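Home | Reviews | Workbench | Kitchen Cells | Forum | About

Print this page | E-mail this to a friend

Quinlan Finger Pad Service Kit, reviewed by Orla Lenihan

I have changed gripper pads with tweezers, with a butter knife and once with a guitar pick, so I was ready to like this kit. I love it! The Quinlan box holds 13 pieces, and the one you'll reach for most is the little brass setting gauge, which slips between the open fingers and shows you whether both pads sit square before you tighten anything.

Our kitchen arm at Sitville had gone 684 cycles on its old pads and was starting to drop spoons. With power off and the fingers opened by hand, I had both pads out, the seats wiped down and the new ones in within 12 minutes (the first time took me 47, mostly spent looking for a screw that had rolled under the bench). The driver has a long thin neck that gets past the palm without scraping it, and the tips are magnetic. Bless whoever thought of that.

After the swap you re-zero the finger opening and check it against your model. Catríona Brennan keeps our simulated kitchen in Jarura, and we run the wrist view there before we let the real arm near a counter. I like to start with the fingers open over a bare stretch of marble, with the knife block well back by the wall, and look at how the two pads sit either side of the palm. 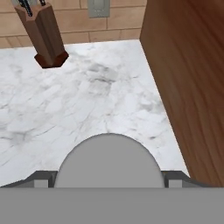
Image credit: Catríona Brennan / Jarura simulation

If the pads look even in your own model, go on to the slow close test on page two of the leaflet. Do it twice.

Gripes? The leaflet print is tiny, and the spare screws come loose in a paper bag. The older Brumico kit had a lidded tray, and I've moved my Quinlan screws into that. The gauge also fits only the narrow pads, so measure yours before you order.

I'm buying a second kit in September for the other arm.

Print this page | E-mail this to a friend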